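Kateck Two-Arm Sorting Bench

The Kateck bench is the setup we used for the Stistotby sorting study and now supply to other labs. It has two arms with parallel grippers, a black work surface and a set of ordinary objects. The study asked one question: does a policy trained on short pick-and-place demonstrations learn which roll goes in which container?

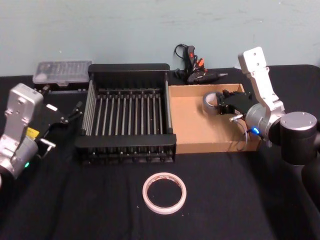

Duct tape held over the cardboard box, masking tape on the table.

Training used 278 demonstrations. The rack and the box stay side by side, and the rolls start in front of them. Either arm may pick up either roll. 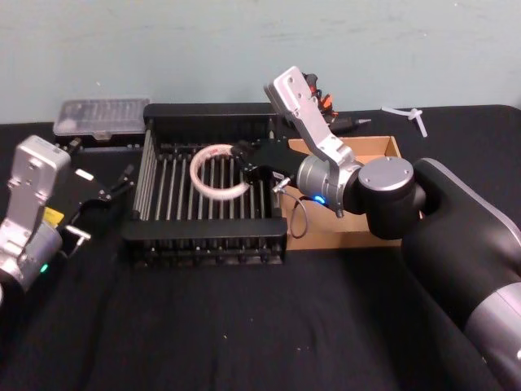

Mbeki wrote to ask whether the rack makes the task too hard, as a thin ring can catch on the rods during release. We kept it. A second version of the policy, trained with 52 extra demonstrations of slow releases, is included in the download.

Reset is done by hand between trials. The rack and box are emptied and both rolls go back on the cloth, lying flat.
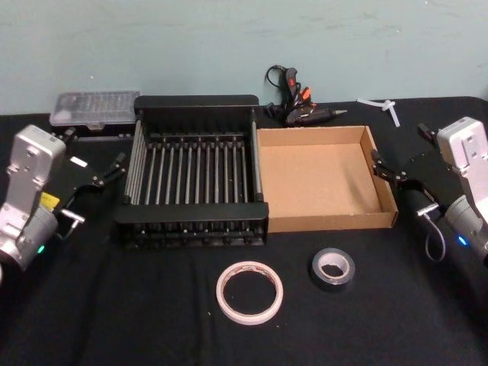 Both rolls on the cloth, grippers open.

Evaluation covered 296 trials with six starting layouts. A trial counts as complete only when each roll rests in its own container with the gripper clear — a roll leaning on the rim is scored as a miss. 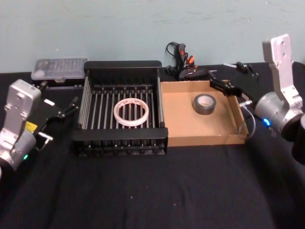
White roll in the rack, black duct tape in the tray.

Supplied with the bench: object set, layout sheets, demonstration files and scoring script. Arms are ordered separately through Graltotow. Page updated Aug 1, 2023.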